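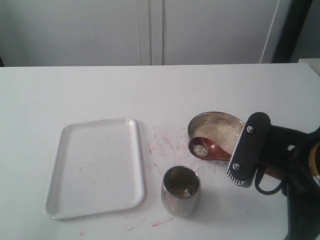
4. Cleaning and caring for the tabletop

Print this page | E-mail this page

This section covers the Vuvelley table with the white matte top. For the oiled top, see section 6. Finish the leveling steps in section 3 before you start.

4.1 Before first use

1. Peel the clear film from the top. Start at a corner and pull it back low and flat, not straight up.
2. Wipe the whole top with a soft cloth and lukewarm water.
3. Dry it with a second cloth.
4. Leave the table bare for 8 hours before you put anything heavy on it.

Note: A faint smell from the edge strip is normal and fades with airing.

4.2 Daily cleaning

1. Lift trays, mats and dishes off the top. Do not slide them.
2. Wipe with a damp cloth, working from the back edge toward you.
3. Rinse the cloth and wipe again.
4. Dry the top, including the underside of the front edge.

4.3 Colored spots and streaks

Berry juice, beet, food coloring, ink and washable paint show up more on the matte white top than on the other finishes. Treat them the same day if you can.

1. Blot any liquid with a paper towel. Do not rub.
2. Mix 2 teaspoons of mild dish soap into 16 ounces of warm water.
3. Lay a cloth soaked in the mix over the spots and leave it for 5 minutes.
4. Wipe in one direction with the same cloth.
5. Rinse with clean water and dry.
6. If color remains, repeat steps 3 to 5 once. If it is still there after that, go to 4.4.

Wash plastic trays in the sink with the same mix. Dry the bottom of the tray before it goes back on the table.

CAUTION: Do not use scouring powder, steel wool or melamine sponges. They leave shiny patches in the matte surface that cannot be repaired.

CAUTION: Never mix bleach with any other cleaner.

4.4 Stains that stay

1. Make a paste of baking soda and water.
2. Test it on the underside of the top first. Wait until the paste is dry, then wipe it off and look for dull or shiny marks.
3. If the test spot looks the same as the area next to it, put a thin layer on the stain.
4. Wipe off with a wet cloth. Use no pressure.

Ballpoint ink and hair dye may leave a shadow. This does not affect the strength of the top and is not covered by the Skastavia surface warranty.

4.5 Replacing the top

Tops can be ordered separately. Have the number from the label under the left rail ready when you write to the parts desk (Ermelinda Bastos, Westumgate office).

Last updated: January

Related items
Section 3: Leveling the legs
Section 6: Oiled tops
Botha bench: assembly guide
Spare parts and order form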